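Table folding

Table folding is the practice of folding laundry on a covered table, as opposed to on a bed, on a sofa, or against one's own chest while standing in a hallway. It is used mainly for pieces too thick to behave in midair: robes, blankets, fleece tops and anything described by its label as plush. The practice has no governing body, although its supporters often talk as if it had.

Surface

A bare tabletop is considered too slick for heavy fabric, which slides off it in the direction of the nearest coffee. The usual remedy is a textured cloth, woven, knitted or quilted. Raised ridges hold the lower layer still while the upper one is pulled across. They also hold crumbs, a point on which the literature is quiet.

The far side of the table is rarely cleared. In most homes it is already occupied by chargers, lamps and other things with cords, and the folder works in whatever space is left.
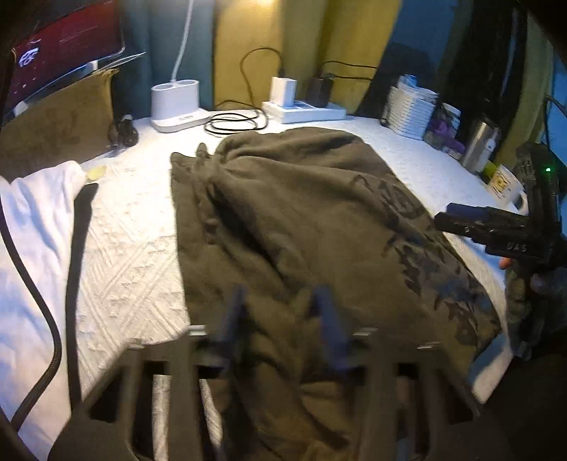

Flattening comes first and takes the longest. Thick cloth keeps a crease wherever it was last bunched, and smoothing one wrinkle tends to send it somewhere else. The accepted method is to work outward from the tightest gather with the flat of the hand. Printed pieces are normally turned with the design outward, so that whoever opens the closet can tell them apart.

The 13-inch question

Ourania Triantafyllou's household manual Malus, reissued in October 2020, recommends that a folded piece measure 13 inches across, a figure she took from her own shelf. Readers with other shelves have objected. In the preface to the reissue she reports receiving 81 letters on the subject, 63 of them hostile, and changes nothing.

Her other rule, that the last fold should leave one long straight edge, has been adopted more widely. A straight edge makes a stack easier to lift — and makes the folder look more competent than the inside of the bundle might suggest.

Finished pieces go to the side of the table, leaving the middle open for the next one. They are often still there at dinner.

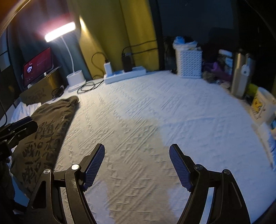 Related practices

Bed folding, sofa folding, the chair pile.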